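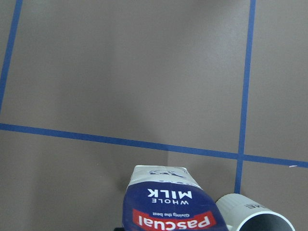 3. Dividing a plot for sampling

Notes prepared by Rekha Solanki. Read with the February sheet on random numbers.

3.1 Terms
A quadrat is a bounded area in which plants are counted or their cover is judged. A stratum is a part of the site treated separately, usually on account of slope, soil or past use. Strata need not be equal in size, but their boundaries must be fixed before any quadrat is placed.

3.2 Allocation
Let N be the total area and Nh the area of stratum h. Under proportional allocation the number of quadrats in stratum h is

nh = n × Nh / N

where n is the total number of quadrats. Round to the nearest whole number, with a minimum of 2 per stratum — a variance cannot be worked out from one.

Worked case: the Saavedra meadow has an area of 1000 square metres, of which the wet stratum takes up 388. With n = 79, the wet stratum receives 79 × 388 / 1000 = 30.65, rounded to 31. The dry stratum receives the remaining 48.

3.3 Boundary lines
Lines dividing a plot are seldom exactly square to one another. Measure each panel separately and do not assume that opposite sides match. A plant rooted on a line is counted if the line is the top or left side of the quadrat, and left out if it is the bottom or right side.

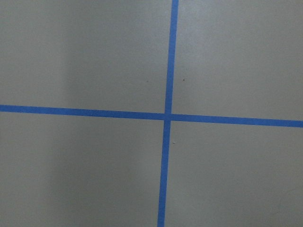

Fig. 3.1. Two crossing lines giving four unequal panels.

3.4 Estimating the mean
The stratified mean is the sum of (Nh / N) × the mean of stratum h. Do not pool the raw counts where rounding has changed the shares.

Exercise: repeat 3.2 with n = 40 and state the share lost or gained by each stratum through rounding. Hand in working to Lalit Nishad.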